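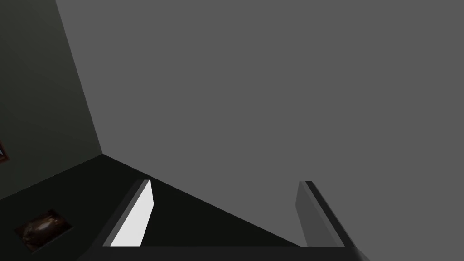
Gripper with its two fingers apart, computer-rendered view.

Transferring from a Saturday language course to an evening one at Pelstead

Eilidh Pringle
I am enrolled on the Saturday morning Turkish course at the Pelstead adult learning centre and have paid the fee in full. My working hours are to change in August and I shall no longer be able to attend at weekends. The centre's handbook states that a learner may transfer "to an equivalent course, subject to availability", but it does not define an equivalent course. The evening class uses the same textbook (Akyol, first volume) and is taught over more weeks, with shorter sessions. I should be grateful to learn whether it would be treated as equivalent, and whether a charge applies.

Nazmiye Aksoy
Courses are regarded as equivalent where the level and the final assessment are the same. The length of the individual session is not taken into account. As both classes follow the same volume of Akyol and lead to the same assessment, a transfer should be open to you, provided that the evening register has a place remaining.

Requests are made on form 718, which may be obtained from the enrolment desk or through the Munix learner account under "Changes to my course". The form must be signed by the learner and not by the tutor. A transfer charge of £45 is payable on approval. Learners whose original fee was reduced on grounds of income are exempt from the charge and should tick the second box on the reverse.

Please continue to attend the present class until written confirmation has been received. Absences before that date are entered on the record in the ordinary way.

Cuvus
I transferred last year and it was straightforward. The desk is closed at lunch. 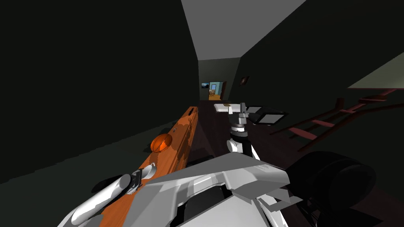

Does the work already marked on the Saturday course count towards the evening course?

Marked work is carried over in full, and the tutor of the new class receives a copy of the mark sheet. Speaking tasks that have not been completed at the time of transfer are taken with the new group.

Eilidh Pringle
Thank you both. I have submitted the form through Munix and have been given a reference. I did not find the second box, although it does not apply in my case.

Nazmiye Aksoy
The online version places it on the final page, beneath the declaration.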